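About Marnance

Marnance is a small company for baskets, trays and simple play things for the table. We started in one room behind a bicycle repair shop, with a borrowed worktable and 189 baskets which we had bought from a restaurant supplier who was closing. Most of them were for bread. We washed all of them by hand, sold them at two weekend markets, and with this money we ordered the next ones.

Today we are 6 people. We still buy, check, pack and send everything ourselves, from a building on Győri Street with a loading door that is a little too low for the big vans. If you come to visit, please ring the left bell. The right one belongs to the dentist.

What we sell

Our catalogue has 422 articles at this moment. Fruit and bread baskets are the biggest part of it. We have them round, oval and long, in natural colours and in strong ones, and the strong ones go faster every year. After the baskets come the trays, and after the trays the toys: soft fruits, vegetables and balls for small children who like to play shop or kitchen.

Many customers ask why a basket company sells toys. The answer is simple. At the markets, children always took our baskets from the lower shelf and put things in them: stones, their gloves, one time a whole sandwich. Parents asked us if we had something better to put inside. For a long time we had not, and then we found Bokton, a family workshop that sews and fills soft toys, and we have worked with them until now.

Who we are

Chae-won Ha is the founder. Before Marnance she worked nine years in the buying office of a department store, where she was responsible for kitchen goods, and she still chooses every new article herself. She does this slowly. A sample can stay on her desk for months before she says yes, and during this time we all use it for our keys, our lunch and our post.

The others in the team look after the warehouse, the web shop and the letters from customers. We answer in four languages. Some of us write better than we speak, so an e-mail will usually bring you a more complete answer than a telephone call.

How we choose

We look first at the rim. A basket is lifted by the rim, passed over the table by the rim and washed mostly around the rim, and a bad one scratches the fingers. Then we look if the basket stands flat. We put it on a table, press on one side and then on the other, and if it rocks we send it back. For the open baskets we also try with small fruits, such as plums, to see that they do not get stuck between the strands.

With the toys we are more strict, and it takes more time. We pull the seams, we wash the toy at 30 degrees and we dry it on a normal rack, as a family would do it. A toy that has lost its shape after this does not go into the catalogue. Last February we refused a complete series of vegetables for this reason, and we were sorry about it, for the aubergine was very beautiful.

Schools and nurseries

A part of our work which is growing is the sets for nurseries. One set is one basket and a number of soft pieces, and the teacher decides the colours. They are used for sorting, for naming the fruits, and for tidying up at the end of the morning, when every piece must go back to its basket. We have sent roughly 600 of these sets so far. If a piece is lost, we will send you one alone; you do not need to buy the set again.

Our packing

We pack with paper and with the boxes of Vestard, a carton maker twenty minutes from us. Baskets of the same size travel one inside the other, with a sheet of paper between them. If your basket arrives with a bent rim, please do not try to bend it back. Write to us with your order number and we will change it.

Visits and contact

The showroom is open from Tuesday to Friday, from ten to four, and on other days if you write to us before. Parking is possible in the yard. Please take the baskets in your hands and try them, this is why they are there. For orders of more than twenty pieces we can prepare an offer, normally in two working days.
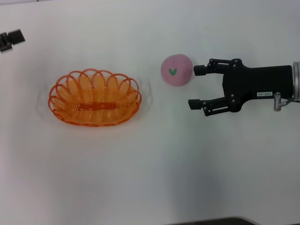

Colour is the question we get most often in the showroom, and we have no strict rule for it. Customers who buy for a white table often think they must stay with white or grey, and we like to show them the opposite. An oval basket in bright orange, with loops all around the rim, looks very fresh on a plain white top, also when it has nothing in it. For a child's table we would put with it a soft piece in a quiet colour, such as the pale pink one that looks like a peach and has a little green mark on its side. If you are not sure which colours will go together in your home or classroom, send us a few lines about the room and we will make a proposal.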